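Pavum opens second refurbishing room for used office towers

Pavum, the used-computer dealer in Clomach, has opened a second workroom for desktop towers and expects to put 400 machines back on sale before the end of May. The towers come from offices that have replaced their equipment. Most go to schools and small businesses in the area.

Open desktop tower on the bench, with the graphics card and memory slots on the green motherboard. 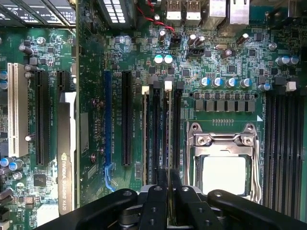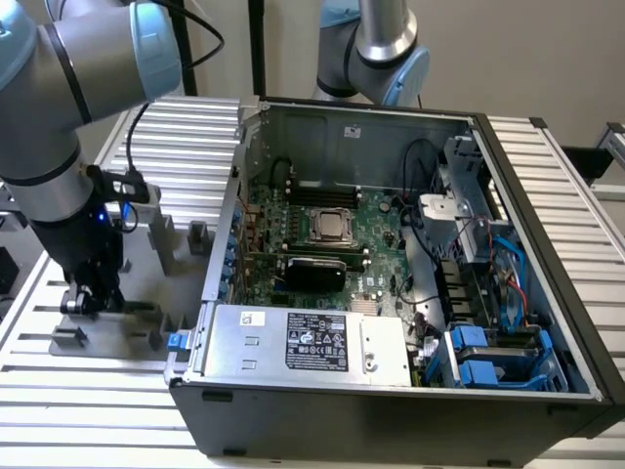
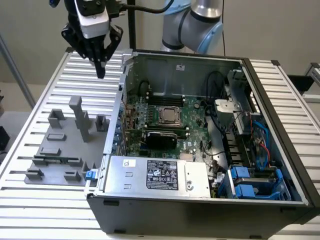 The new room takes over part of the ground floor in the former Bezerra furniture store, which had been vacant for 9 months. Pavum's first workroom, across the yard, will stay in use for laptops and monitors.

Every tower follows the same route. It is logged at the door, cleaned, laid on its side and opened. Memory and cards are checked for a firm fit, and the processor is inspected along with the board around it. Drives are wiped before anything else is tested. A machine that fails is set aside for parts, and its power supply and drive caddies go into stock if they are sound.

The company said demand has moved toward larger cases in the past year. Buyers want room to add a second drive or a better graphics card later, and small-format machines have been slower to sell. Entry-level workstation cards are popular with customers who do drawing work or run more than one screen.

Pavum handled more than 300 towers last year in a room that was also used for packing. Finished machines often had to wait in the hallway until a bench was free, and deliveries were limited to mornings. With the extra space, drop-offs will be accepted until 4 p.m.

Transport is being handled by Ristier, a local carrier that already collects old equipment from offices in the district. Ristier will bring in full loads and take finished orders out on the return trip. Single machines can still be dropped off at the counter.

Owners who want to hand in a tower are asked to leave the memory and processor in place and to bring the side panel and its screws. Drives may be removed beforehand, but the caddies should stay with the case. Keyboards and mice are not accepted. Cases with cracked fronts are taken for parts only.

Prices for refurbished towers will not change with the move. The sales counter remains at the old entrance, and orders placed before the opening will be filled from the first workroom. Pavum plans to add evening pickup hours in the fall, once the rear parking lot has been repaved.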